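Entertainment > TV > Threads

We use cookies to remember your settings and count visits. Accept | Manage

Finished all of Kobori last night. Posting some thoughts while it's fresh. Mild spoilers up to episode 3, nothing after that.

The setup: two night-shift dispatchers at a ferry company share one desk and never meet. She works until 4 a.m., he starts at 4. They leave notes in the logbook. That's the whole first episode and it works better than it should.

Cayetano Pastor plays the morning guy, Ruben. I only knew him from Gralberg, where he was the brother who shouted a lot. He barely raises his voice in this one. Big improvement.

The writer is Shinji Hamada. If you saw Fidora you know his style – long pauses, people not finishing sentences, somebody always on a boat. There's less of it this time and the scenes move faster.

Episode 2 is the weak one. Ruben's sister comes to stay and we get most of an hour on whether she'll sell the car. I get that it matters later. It's still slow, and I checked my phone more than once.

Episode 3 is where I'd tell people to decide. The two of them finally talk, over the radio, with the whole fleet able to hear them. No music under it at all. If that scene does nothing for you, stop there.

People keep asking about the title. Kobori is the name of the ferry, painted on the side in the first shot. I missed it too and had to go back.

On the subtitles: the English ones are fine but the logbook notes go by too fast. You'll want to pause. One note in the first episode fills a full page and is up for a couple of seconds.

Someone asked if it's a remake of Wudier. No. Both have a radio and a harbor, but Wudier is a crime show and nobody gets killed in Kobori.

The rewatch group voted on what to do next. 1559 votes came in, and 1224 of them were for starting Fidora from the beginning. So that's what we're doing. Same hashtag as before.

Rules are the same as last time. One episode a night, start at 9 p.m. Eastern, no spoilers for later episodes even if you've seen it 100 times. Mute the tag if you're behind.

I'll post one thread per episode and pin it. Please reply there and not under this one, I lose track of replies when they're spread out.

I'd still put Gralberg above Kobori overall, mostly for the ending. Kobori stops a scene too early for me. Friends who watched it with me disagree and I've heard all about it.

Few more pics and then I'm off until tonight.
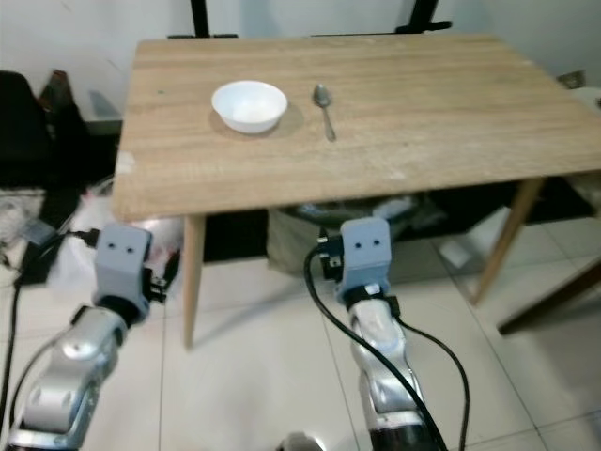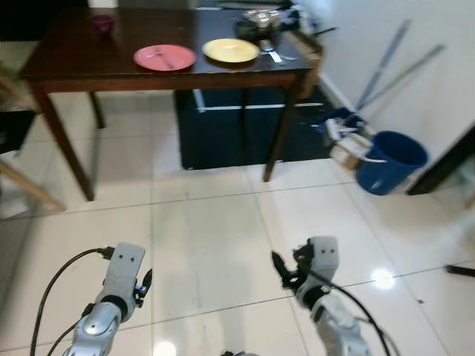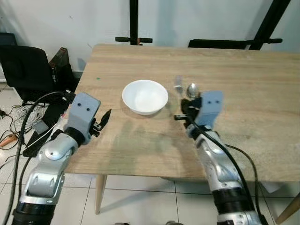
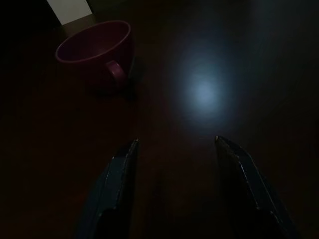 First: bowl and spoon. Second: the pink and yellow plates.

Forgot to say, the Kobori soundtrack is out in May. The song from the end of episode 1 is on it – I checked, it's the second track.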